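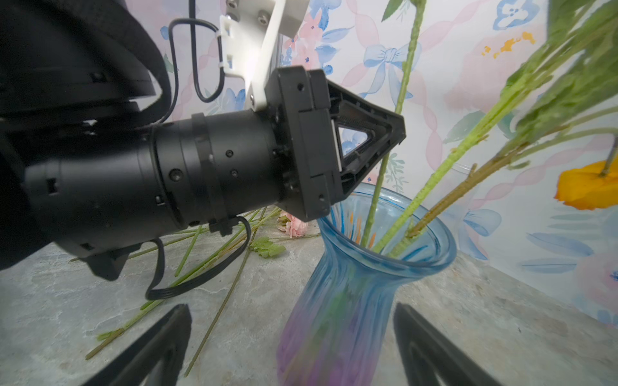 The fluted vase, blue into purple, with the artificial stems going in.

Well, the flower bench has been going for a while now and I've been promising a write-up since last August, so I'd better get on with it before Lena Grabowska takes the newsletter off me!

First, the vase. I love it. It has one of those flared, fluted rims and the glass goes from blue at the top down to purple and pink, and if you look near the neck there are faint streaks of orange as well. It came out of a box of bits from the Nisbet hall clear-out and Hilkka wanted it for sweet peas, but I got in first (sorry, Hilkka, you can have it in spring). It's tall, so short stems are hopeless in it. They slide down and sulk. Save your little posies for the jam jars.

Now, I know some of you have feelings about artificial flowers. I did too. My nan had a bowl of dusty plastic carnations on top of the telly and I swore I'd never. But the foyer gets no proper light, and the real ones we put out last year were brown inside a week, so here we are, and I've come right round to them. Ye-ji Min put me onto bending the stems over your thumb a bit at a time before they go anywhere near the vase. Straight out of the packet they stand up like pencils. Give them a lean, let them all head off to one side if they want to, and fluff the leaves out last. I used to do the leaves first and then squash them flat getting everything else in.

Start with your greenery and one big bright flower, something yellow or orange if you've got it, and leave the small pink roses on the table until you can see where the gaps are. I always want to put the roses in straight away because they're my favourite colour, and then I end up pulling the whole lot out again and starting over with bits of stem all over the bench.

The grey stone-look tabletop is lovely to work on, by the way, but please don't use it as a cutting board. If a stem needs shortening, the wire cutters live in the tin marked Besero on the second shelf. Not the kitchen scissors! Yi-an Yeo has already replaced those once and she'd like these ones to see out the year.

A few people have asked about the wallpaper behind the bench, the pastel one with the pink ribbons and blue bows. No, I don't know where you'd buy it, it was up before my time. I thought it would fight with the flowers and it's gone quite nicely with the vase.

We could still do with more leafy stems if you've any at home in a cupboard, and floral wire, the green sort. Drop them in the tub by the Undmont Street door with your name on if you want them back.

Next bench is April 6, 2025, tea and something from Ye-ji Ok's oven as usual. It's $2 for the biscuit tin.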